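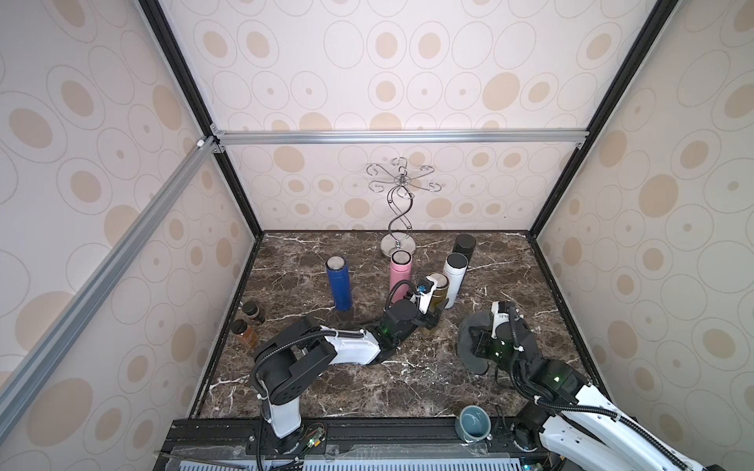
Surface Pattern and the Small Interior
Handout 4: Repeats, Scale and Where the Eye Rests
Hanane Amrani, Flovano Evening School of Interiors

Welcome back, everybody, and thank you for the very lively discussion of borders last time (I'm still getting emails about dado rails, and I'm enjoying every one of them). Tonight we move on to the repeat, and I'd like you to keep this handout beside you while you work on your Findport boards, as most of the trouble I see on those boards comes down to repeat and scale.

1. What we mean by a repeat

A repeat is the distance a pattern travels before it starts over. On a printed wallpaper you'll find a vertical repeat given on the label, and next to it the kind of match: straight, drop or random. A straight match lines up directly across from one strip to the next. A drop match steps down, usually by half the repeat, so every other strip begins at a different point in the design. A random match can be hung more or less as it comes, and beginners love it for good reason.

When you work out how much paper to buy, please round each strip up to the next full repeat before you do anything else. I once watched a student hang three beautiful walls of a dining room and come up one strip short on the fourth, and the replacement roll came from another batch and was just slightly pinker. She still lives with it, and she has moved a bookcase in front of it – a very large bookcase.

2. Ovals, circles and the quiet geometric
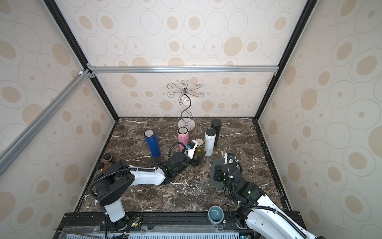
Geometric papers come in loud and quiet families, and the difference is mostly contrast. A black ring on white paper will shout from the hallway, while the same ring in a color two or three steps from its background will sit back and let you get on with your breakfast. Beige and tan ovals on off-white belong firmly to the quiet family, even when they cover three sides of a space, and you'll notice how readily the royal blue bottle and the pink one come forward against them. I'd like you to think of that whenever a client tells you they're afraid of pattern. Very often they're afraid of contrast, and you can give them all the pattern they like once you've turned the contrast down.

Curved motifs have another kindness in them, too. Stripes and checks will tell on every crooked corner in an old house, and an oval is much more forgiving. If a corner runs out of plumb, let the mismatch fall in the corner nearest the door, where people have their backs to it as they come in.

3. Two patterns in one room

Students always ask whether a veined stone can live with a patterned wall. My answer is yes, very happily, provided that the two differ in rhythm. Veining wanders, and a printed repeat keeps time, so they don't compete the way two prints of the same size would. Differ in tone as well if you can: one dark, one pale.
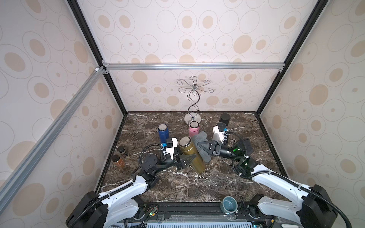
Fig. 2. Dark brown marble with white veining, against pale paper in beige ovals and rings.

Try this at home with the sample books. Lay a stone sample flat, stand a piece of paper upright behind it, and step back as far as your room allows. Then swap the paper for one with a larger motif and look again. Write down which you noticed first each time, the horizontal or the vertical.

4. For next time

Please read the chapter on ceilings in the Mernik reader, and bring one paper you like and one you really can't stand. Sample books 791 and 866 are on the shelf by the sink and may be borrowed overnight. Book 841 stays in the room, please, as its binding is coming loose.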